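How do you get foam letters to stay on a fabric backdrop?

Asked in Crafts & Home, January
246 views, 2 answers

I have a black cloth hung behind a table in our spare room and I want to put cut-out foam letters on it in an arc. The letters are the craft store kind, about as thick as a pencil. I tried double-sided tape and half of them were on the floor by morning. The cloth is borrowed from the Onyeka hall so I can't glue anything to it. It also has to come down and go back up again in a couple of weeks. What holds foam to cloth without leaving a mark?

Also, does the cloth need to be ironed first? It came out of a storage bag and it's pretty creased.

Answer 1 (9 votes)

Tape is fine on a wall but it never holds well on cloth, especially if there is lint on it. Use straight pins. Push the pin through the cloth from behind and into the back of the foam at a slant, so the point stays inside the letter. Two pins for each small letter, more for the wide ones like M. Golitz sells a box of 200 short ones that work well for this. Check the front with your fingertips when you finish.
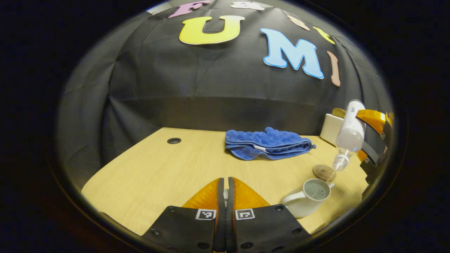
Creases are mostly a matter of how much they bother you. I would steam the cloth if you have a steamer, hanging, before any letters go on — foam can warp if it gets hot. If you don't, leave it. Black cloth with soft folds in it still looks okay behind bright letters, the way the yellow U and the light blue M show up fine on wrinkled fabric. The outline on the U helps too, so if you are cutting your own, put a pale border on the darker colors. Let the bottom of the cloth hang down behind the table so you don't have to hem it.

Lay the arc out on the floor first and mark the spots with chalk. Chalk brushes off.

Answer 2 (2 votes)

I used the Prunel hook dots, the rough side only, stuck on the back of the foam. They grab felt and fleece. On smooth cotton they did nothing, so try one dot first before you buy the big pack. Don't know about pins, I have a toddler.

Comment from the asker: Cloth is smooth so I went with pins. Up since last night and nothing has dropped yet. Thanks.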